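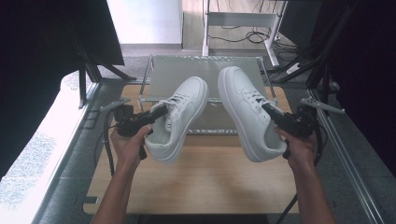
I have come around, slowly and with a good deal of grumbling, to the idea that the best way to teach a robot a chore is to leave the robot out of the lesson. Let a person do the job with grippers in their own two hands, record it, and train on that. The Urer group at Tonthorpe has been working this way since October, and their shoe task won me over. Holding a pair of white sneakers side by side over a rack, one gripper at a heel and the other near a collar, asks for a kind of two-handed tact I have never managed with a joystick — and I have had 35 hours on joysticks, bless them. People tilt and fuss and correct without thinking, and that fussing is the very thing we want in the data.

My worry is with how we count. Papers still brag about 2,000 demonstrations as if they were bushels of corn. I would gladly trade most of them for a smaller pile gathered in 7 different homes, with shoes that somebody has really walked in, and I would like the failed tries kept in too.

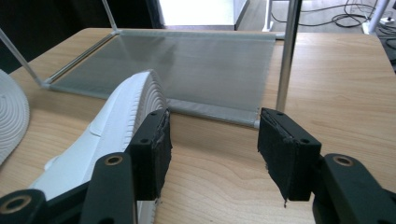

Ugwu wrote back that I was being unfair to the big piles, and that at Multham the policy trained on four homes did no better than the one trained on a single lab until they added more data of every kind. I take the point, mostly. Still, I'd want to see which shoes they tested on before I gave up my homes.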